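Demonstration gathering (robot learning)

From the Jellonholm shared reference, an encyclopedia of small-workshop automation. Entry by Mwende Ondieki. Last revised 23 February 2026.

Demonstration gathering is the job of collecting worked examples for a robot to learn from. Somebody moves the arms through a task, the computer writes down where every joint was and what the cameras saw, and after enough goes at it you have a pile of examples that a learning program can chew on. We let our entry writers use "I" on this site, so I'm going to, because I've spent a good part of the last two years doing exactly this and I have opinions!

Other names you'll run into are "teleoperated data collection", "demo recording" and (in our workshop at least) "doing rounds". They all mean much the same thing. The learning method that usually comes afterwards is called imitation learning or behaviour cloning, and each has its own entry.

Background

The older way of getting an arm to do something was to write out the moves. Go to this point, close, lift, go to that point, open. It works beautifully if the part is always in the same place, and plenty of factories still run that way quite happily. It falls over as soon as things get moved about, and on a tabletop things get moved about all the time.

Learning from examples is a different bargain. You never spell out the move. You show it, lots of times, with the objects in different spots and the arms starting from different poses, and the program works out what those examples have in common. All the effort shifts from writing instructions to making good recordings, and that's the part people tend to underestimate. I certainly did.

How a session goes

The usual word for a single recorded attempt is an episode. An episode starts with the arms in some resting pose and ends when the task is done or the operator gives up. Between episodes you reset the table, which is dull and takes longer than you'd like.

There are a few ways to drive the arms. In leader and follower control the operator holds a second, lighter pair of arms and the working pair copies them. Others use hand controllers of the sort sold for games, or a glove, or they take hold of the arm itself and push it along (kinaesthetic teaching, if you want the proper term). I like leader arms best for anything with two hands in it. Ankit Bisht, who shares the recording shifts with me, is a hand controller man and is faster than I am on simple pick-ups, so take my preference with a pinch of salt.

Bench layout

Two-armed benches tend to look rather alike after a while: arms side by side along one edge, plain walls to keep the background quiet, and the objects out where both grippers can get at them.
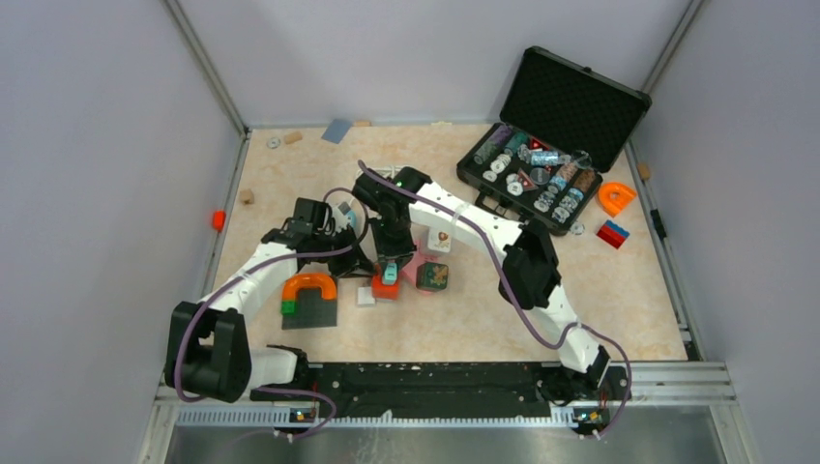 Two arms on a shared front rail, with the right gripper holding a small teal object over an orange-red cube.

Plain walls matter more than you might expect. A learning program doesn't know which bits of a picture are important, so if there's a coat on a hook behind the table in half your episodes it may well decide the coat means something. I once lost a whole batch to a window. The sun came round after lunch, the shadows swung across the table, and the trained arm was lovely in the morning and hopeless by three o'clock.

Cables are the other thing. Leave enough slack for the arm to reach its furthest corner, then try every corner before you record anything. Too little slack and the cable tugs on the wrist, too much and it wanders into the camera's view or catches on the objects. Vasylyna Fedoruk wrote our cable notes and they're longer than this whole entry – do read them.

Choice of objects

Objects for this sort of work are mostly cheap, small and easy to tell apart. Cubes and blocks are the old favourites, with a few awkward shapes such as arches thrown in so that the gripper has to approach from a sensible side. Flat things like cards, washers and discs are a proper nuisance because there's hardly anything to pinch.

Then there are distractors, the objects that sit on the table and have nothing to do with the task. Beginners leave them out, and I understand why, since a clean table is so much easier to reset. But a program trained on a clean table can be thrown completely by one stray brick. We now keep a mixed lot out nearly all the time and shuffle it every few episodes. Toy bricks, poker chips, bits of wood, fridge magnets, it all gets used. My kitchen drawer at home is noticeably emptier.

How many examples

This is the question everybody asks, and the answer depends horribly on the task. I can give you our own numbers. For the stacking task in the Porkeneck collection we recorded 2452 episodes and kept 2000 of them. Of the ones we dropped, 139 had a camera fault, and the others were mostly failed grasps or episodes where the operator had dithered so long that the recording wasn't much use to anyone.

Whether to keep failures is an old argument. Hicham Gaber, who looks after the Porkeneck collection, keeps any episode where the operator fumbles and then recovers, on the grounds that the robot will fumble too and ought to see what comes next. I've come round to his view. Outright failures we store separately with a label on them.

Labels

Each episode gets a short written description of the task, such as "stack the small block on the cube". Some groups write one sentence and copy it across the whole set. Others ask the operator to word it freshly each time, which gives you more variety and also a great many spelling mistakes. We do the second and tidy up afterwards, using a little checking tool called Selarora that flags blank labels, missing camera streams and any episode shorter than 15 seconds. (The cut-off suits our tasks. Yours may be quicker.)

Common problems

Operator habit is the big one. If one person records everything, the robot picks up that person's ways, pauses and all. I have a habit of hovering over an object before I close the gripper, and our first trained arm hovered too. It was like watching myself! Swapping operators halfway through a session helps a good deal.

Lopsided sets come next. People are tidy by nature and put the blocks back near the middle, so the corners of the table hardly feature. Ismail Kamel got us drawing start positions at random from a printed grid, and I grumbled about it for a fortnight and now wouldn't go without.

Drifting clocks are rarer but nasty. If the camera and the joint readings fall out of step, every example is teaching the arm to act slightly early or slightly late, and you can stare at the videos for ages without spotting it. Clap test at the start of each session, please.

Tiredness deserves a mention too. Past the second hour my episodes get sloppier, and it shows in the joint traces as small wobbles before each grasp.

Related entries

Behaviour cloning
Bimanual manipulation
Camera calibration
Leader and follower arms
Mansour grid (start positions)
Resetting a task

Notes

The section on labels is due for a rewrite in March, once the new wording guide is settled. Corrections to the episode figures should go to Hicham.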